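Best way to clean a white desktop that has gone dull?
Furniture care > Desks and tables

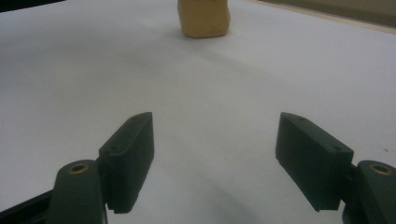 lkoster
What do you use to get a dull film off a white work surface without scratching it?

sadmusa
Warm water with a small drop of dish soap, on a microfiber cloth, then a second pass with plain water. The film is usually old cleaner that never got rinsed off.

lkoster
I have been using a spray from the supermarket every evening for over 8 months. I never rinsed it. The label says no rinsing needed.

sadmusa
Then I would stop the spray for two weeks and do the soap and rinse every few days. Wring the cloth out well. Don't let water sit along the edges.

pongsak_m
I disagree on the soap. Dish soap leaves its own film, even a drop of it. I use white vinegar and water, half and half, and wipe it dry right away. My desk is a Folldale from the office clearance on Kedico Road and it still looks fine.

sadmusa
Vinegar is OK on laminate if you dilute it more than that. On paint or lacquer I wouldn't. Luuk, what is your top made of?

lkoster
Not sure. It came with the apartment. It is smooth and it doesn't feel cold like stone. Underneath it is plain brown board.

Lamai N
Sounds like laminate or melamine. If the underside is brown board and the top has a thin white strip glued around the edge, it is one or the other, and you would clean both the same way.

lkoster
There is a strip, yes. It's lifting a little at one corner.

Lamai N
Fix that before you do any wet cleaning. Water gets in there and the board swells and won't go back down. Contact adhesive and a strip of masking tape overnight is enough.

thaweesak_desks
I run a small secondhand shop and clean a lot of these. My order is dry dust first, then soap and water, then plain water, then a dry cloth. For marker or ink I use isopropyl on a cotton pad and only on the spot. For coffee rings, baking soda paste left on for five minutes.

pongsak_m
Baking soda is an abrasive. You are telling someone who asked about scratches to use an abrasive.

thaweesak_desks
It's a very mild one and you don't scrub with it. You lay it on and wipe it off. I have done it on dozens of tops and never dulled one. The melamine foam sponges are worse and people use those without a second thought.

pongsak_m
Agreed on the sponges. I took the shine off part of a kitchen counter with one. I still wouldn't use the paste on anything glossy.

Somkiat
What about the yellow patch you get near a window? Mine has one where the printer used to be, or the other way around, the part under the printer is white and the rest is yellow.

thaweesak_desks
That is the sun. Cleaning won't move it. You can paint the top or cover it.

Somkiat
I was quoted 155 for a new top, cut to size. A desk mat was 25. I bought the mat.

Lamai N
If it's a rubber-backed mat, lift it now and then. Some of them leave a stain on white tops and that doesn't come off either.

Somkiat
It's felt on both sides. I'll check it anyway.

lkoster
Update. I glued the corner and did the soap and rinse three times. The left half is clear now. The right half still has streaks when the lamp is on.

sadmusa
Change the cloth. If it has ever been washed with fabric softener it will smear.

lkoster
It has. I'll get new ones.

pongsak_m
Or try the vinegar on the right half and compare.

lkoster
New cloths first, then vinegar if it still streaks.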